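5. Laying and settling the carpet

Read this section through before you open the roll. It covers loose-laid Flovemden carpet in living rooms, bedrooms, studies and workrooms. For stairs and landings, see section 7. For carpet that is to be glued down or fixed to gripper rods, ask your Drondow dealer for the fitter's sheet.

5.1 Before you start

The carpet must spend a night in the room where it will be laid. Keep the heating at its usual setting during this time and leave the wrapping on, with both ends slit open.

You will need:
a trimming knife with new blades
a steel straight edge
a tape measure and chalk
a stiff broom, not wire
a vacuum cleaner with a plain suction head
Dudek double-sided tape, 50 mm wide
Minari underlay, or another underlay sold for loose-laid carpet

Note: The tape is supplied with rolls ordered through Drondow. The underlay is sold separately.

5.2 Preparing the floor

1. Take everything off the floor, including door stops and any cable clips that stand proud of the boards.

2. Lift the old carpet and underlay. Pull out tacks and staples with pincers. Knock down any nail heads that are left.

3. Vacuum the floor, then wipe it with a damp cloth and let it dry.

4. Lay the straight edge on the floor in several directions. Where there is a hollow deeper than 2 mm under the edge, fill it with floor levelling compound and wait for the time given on the bag.

5. Check that doors opening into the room will clear the new carpet. Stack an offcut of carpet on an offcut of underlay and slide them under each door. If the door drags, have it planed before you go on.

Caution: Old floor tiles and their glue may contain asbestos. Do not sand, scrape or break them. If you do not know what they are made of, leave them alone and have them tested.

Caution: Do not lay the carpet on a damp floor. A new concrete floor must be fully dry, and the builder can tell you when this is the case.

5.3 Laying the underlay

1. Start along the longest wall. Roll the underlay out with the printed side up.

2. Butt the strips together. Do not overlap them.

3. Stop the underlay 5 cm short of the walls. The border left bare is for the tape.

4. Join the strips with the paper tape that comes with the underlay. Rub the tape down by hand.

5. Walk over the underlay in flat shoes. If you feel a lump, lift that strip and look for grit.

5.4 Rolling out the carpet

This is a job for two people. A full roll is heavy and awkward on corners.

1. Find the arrows printed on the back of the carpet. They show which way the pile lies. Decide which way they are to point. In most rooms the pile should lie away from the main window.

2. Stand the roll against the wall you are starting from and lower it to the floor. Remove the wrapping.

3. Roll the carpet out across the room in one go. Let the spare run up the walls on all sides.

4. Check the direction of the pile again with the flat of your hand before cutting anything. It should feel smooth one way and slightly rough the other.

5. Shuffle the carpet into line with your feet. Do not drag it by the corners, as this pulls the backing out of square.

6. Brush from the middle of the room towards the walls with the broom, pushing any slack ahead of you.

If the room is wider than the roll you will need a seam. Place it away from doorways and away from the path people take across the room. The arrows on both pieces must point the same way. Pieces laid against each other will look like two different shades, even when they come from one roll, and this is not covered by the guarantee.

5.5 Checking the open area

The part of the floor with no furniture on it shows faults most clearly, and it should be checked before the edges are trimmed. Do this in daylight if you can. If you use a lamp, put it on the floor so that the light falls low across the pile.

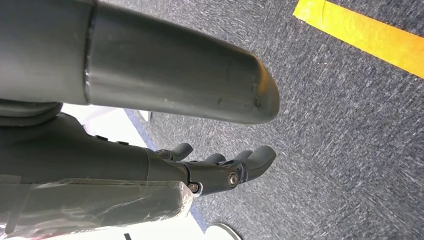 Figure 5. Open carpet

1. Get down to floor level and look along the surface. Then move to the next wall and look again. Ripples are easier to find from one side than from the other.

2. Feel over the area with your palm. Mark any raised places with chalk.

3. For a long ripple, lift the nearest edge, let the air out and brush again from the middle.

4. For a small round bump, fold the carpet back and look at the underlay. Remove anything lying on it.

5. Snip off tufts that stand above the rest with sharp scissors, level with the pile. Never pull them.

Note: Bands of shading from the roll are normal and fade over the first weeks. Creases from folding take longer. If the roll was delivered folded, tell the dealer before you trim it. Trimmed carpet can't be exchanged.

5.6 Trimming the edges

1. Press the carpet into the angle between floor and wall with the back of the knife handle or a blunt bolster.

2. Fit a new blade. Change it again as soon as it begins to snag.

3. Hold the straight edge firmly in the angle and cut along it with the blade tilted slightly towards the wall. Cut a little too much rather than too little height: you can always take off another strip.

4. At an outside corner, make one cut straight down from the top of the spare to floor level, and stop there. Lay the two flaps flat and trim them separately.

5. Around pipes, cut a slit from the wall edge to the pipe, then snip a small cross where the pipe stands. Press the points down and trim them off.

6. Vacuum up the trimmings before moving on to the tape.

Caution: Cut away from your body and keep your other hand behind the blade. Retract the blade each time you put the knife down. Before cutting near a wall, check that there are no cables along the skirting.

5.7 Taping down

1. Fold back one side of the carpet and stick the tape to the bare border of the floor. Leave the top paper on.

2. Peel off the top paper a short length at a time, letting the carpet down as you go.

3. Press the edge down with your foot.

4. Do the opposite side next, then the remaining sides.

5. At doorways, use a cover strip as well. Tape alone will not hold there.

Do not tape over underfloor heating without reading section 8. On lacquered floors, try the tape in a cupboard or behind a door first and leave it overnight.

5.8 Bringing things back into the room

Wait 8 hours after taping before you put anything heavy on the carpet. You may walk on it straight away in clean shoes or socks.

Carry furniture in and set it down. If it has to be slid, put a sheet of hardboard underneath. Place cups under narrow legs. Castors should be the wide, soft-tread type, and desk chairs need a chair mat.

Keep cables on the surface, along the walls. Do not run them under the carpet.

5.9 The first weeks

Loose fluff comes off new carpet for some time. It is left over from cutting the pile and does not mean that the carpet is wearing out. Vacuum lightly every few days with the plain suction head. Do not use a rotating brush until the fluffing has stopped.

Open a window if you notice a smell from the backing. It will go.

Mop up spills at once with a white cloth, working from the outside of the spot inwards. Use lukewarm water only. Other cleaners are listed in section 6, with the stains they are suited to.

Marks left by furniture can be raised by laying a damp cloth over them for an hour and then brushing with your fingers. Deep marks may need this more than once.

If ripples come back after the heating is first turned up for the winter, usually in December, lift the tape on one side, brush the slack out, trim and tape again. Keep an offcut of carpet and the label from the wrapping. The dealer will ask for the number on the label if you need a matching piece.

Section 5 revised by Njål Öberg, 3 Apr 2026. Replaces the loose sheet packed with earlier rolls.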